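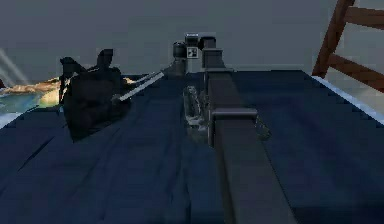 Unit 3: Cantilevers, Overhangs and Tapered Members

Course handout, Structures for Building Technicians
Prepared by Hjørdis Tangen, Dastcombe Technical College
Read before the May tutorial. Bring a calculator and the section tables.

3.1 Scope

A cantilever is a member fixed at one end and free at the other. Balconies, awnings, sign brackets and shelf supports are the usual cases in light building work. The member resists load by bending and shear, and both effects must be carried back to the fixed end, where the support supplies a vertical reaction and a moment. If the support cannot supply the moment, the member is a mechanism and will rotate.

These notes deal with static loads on straight members in one plane. Torsion is left to Unit 5. Vibration is not covered in this course.

3.2 Sign convention

Distances x are measured from the free end toward the support. Loads acting down are positive. Bending that puts the top face in tension is called hogging and is entered as negative. Students who learned the opposite convention elsewhere may keep it, provided it is stated at the head of the page and held to.

3.3 Point load at the free end

For a load P at the tip of a cantilever of length L:

Shear at any section: V = P
Moment at distance x: M = –Px
Moment at support: M = –PL
Tip deflection: d = PL^3 / 3EI

E is the modulus of elasticity and I is the second moment of area about the bending axis. The cube on L matters most in practice. Doubling the length of a bracket under the same tip load doubles the support moment but increases the deflection by a factor of eight. For slender members the deflection limit will often govern before the strength limit is reached.

3.4 Uniformly distributed load

For a load w per unit length over the whole member:

Shear at distance x: V = wx
Moment at distance x: M = –wx^2 / 2
Moment at support: M = –wL^2 / 2
Tip deflection: d = wL^4 / 8EI

Self-weight is treated this way when the section is constant. Where a tip load and self-weight act together, calculate each separately and add the results. Superposition is valid as long as the material stays in its elastic range and the deflections are small compared with the length.

3.5 Tapered members

The moment under a tip load falls from its maximum at the support to zero at the free end. A member of constant section is therefore under-used over most of its length. Reducing the depth toward the tip saves material and lowers the self-weight where it has the largest lever arm.

For a solid rectangular section of width b and depth h, the section modulus is Z = bh^2 / 6. Keeping the bending stress constant along a member of constant width requires h to vary with the square root of x. Fabricators seldom cut that curve. A straight taper is the common substitute, with the tip depth set by shear and by the space needed for the end connection.

Two cautions apply. The deflection formulas in 3.3 and 3.4 assume constant I and will underestimate the movement of a tapered member if I is taken at the support. Also, a straight taper can move the critical section away from the support, so check intermediate sections as well.

3.6 Worked example

A sign bracket in Potbridge projects 2 m from a masonry wall and carries a tip load of 416 N. The section is a constant rectangular tube. Self-weight is neglected.

Support shear: V = 416 N
Support moment: M = –416 x 2 = –832 N m

The bracket is held by an upper and a lower row of anchors, 100 mm apart vertically. Taking the moment as a couple between the rows:

Force in each row: 832 / 0.100 = 8320 N

The upper row is in tension. The value is twenty times the applied load, and anchor pull-out will very likely control the design. Increasing the row spacing is generally cheaper than specifying a larger anchor. The shear of 416 N is shared between the rows and is checked separately.

3.7 Overhanging beams

An overhanging beam continues past one support. The overhang behaves as a cantilever, but its root is not rigidly fixed – the beam rotates over the support, and that rotation adds to the tip deflection. Check for uplift at the far support when the backspan is short or lightly loaded.

3.8 Problems

1. Repeat 3.6 with the projection increased to 3 m. State the new anchor force.
2. Derive the tip deflection in 3.4 by integrating the moment equation twice. State both boundary conditions.
3. An awning beam at Bollville overhangs its outer support by one-third of the backspan. Sketch the shear and moment diagrams for a uniform load over the full length.

Solutions are due at the tutorial. Questions on 3.5 go to Eero Kuusisto, Ikonen Building, room 416.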